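Zippers that stick, split or won't budge: quick fixes

Quick list, written between loads. Mostly jackets, some bags.

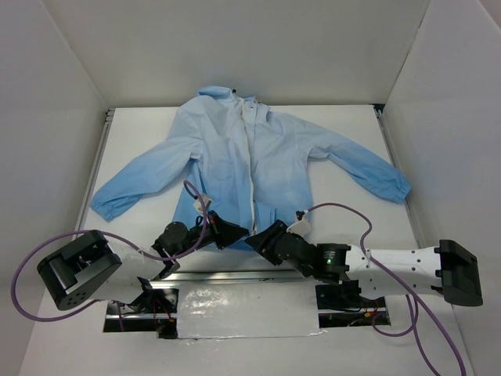 What do you rub on a zipper that sticks halfway?
Pencil lead first. Run it up and down both sides of the teeth, work the pull a few times, wipe off the black dust. Candle stub if that fails. Bar soap is ok too but it collects lint by fall.

Zipper splits behind the pull
Slider is worn, teeth are usualy fine. Pull all the way down, then squeeze each side of the slider with small pliers. Gentle. Try it. Squeeze again if needed. Too hard and it cracks, ask me about my good ski pants.

Fabric caught
Don't yank. Hold the cloth flat, pull it sideways away from the teeth, back the slider down a hair at a time. Lining caught deep in there, 4 or 5 minutes of patience. Tape the lining back after, or tack it down with 6 stitches.

Washing
Zip up before it goes in. Snaps closed, inside out, cool water. No softner on rain shells.

Lost the pull tab
Paper clip for today. Key ring for the winter. Fagundes sells a clip-on one that fits most coats, got mine at the Ratesby store, still on.

Bent metal tooth
Needle nose pliers, nudge it straight. Missing tooth near the bottom: sew a thick bar of thread right above the gap and just start the zipper from there. Missing in the middle, new zipper. A 22 inch one does most of my short jackets but measure the old one first, tape end not included.

Salt and green crud
White vinegar on an old toothbrush, rinse, dry open. Wax it once it's dry.

Buttons next time, probably July.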